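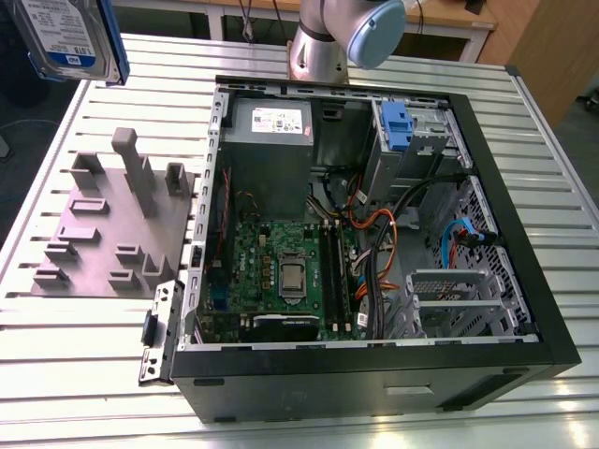
An open desktop tower lying on its side, with a 1.0TB hard drive at upper left.

Computer case

A computer case, also called a tower, chassis or cabinet, is the enclosure that holds most of the parts of a personal computer. People who grew up with a family machine under the desk may remember it simply as "the computer," although strictly speaking the case is only the box, and everything that does the computing is fastened somewhere inside it.

Layout

Most towers follow a plan that has changed surprisingly little over the years. The motherboard is screwed to a flat tray, the power supply has a corner of its own (at the top in older designs, more often at the bottom in newer ones), and the drives sit in bays toward the front. A 3.5-inch bay takes a standard desktop hard drive, which may be screwed in directly or clipped into a plastic bracket that slides home and saves everyone the hunt for a screwdriver. Taking off one side panel usually gives access to nearly all of it, and many people like to lay the tower down while they work, so that heavy parts don't sag and dropped screws are a little easier to find.
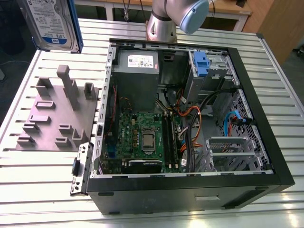
Materials and cooling

Steel is the usual choice for the frame, with aluminum in lighter and more expensive models. Fans commonly draw cool air in at the front and push warm air out at the back, and a good sweep of the dust filters every few months does more for an aging machine than most owners expect!

Reuse and collecting

Old cases are often kept long after the parts inside them have been replaced. Collector Maricruz Cervantes has cataloged 84 models from the maker Brodwood, including two with the original keys for the front lock, and her list remains a friendly starting point for anyone trying to identify a tower found in an attic. Restorer Danjuma Obi recommends washing plastic front panels in lukewarm water and letting them dry for 72 hours before they go back on.

See also

Drive bay
Motherboard
Power supply unit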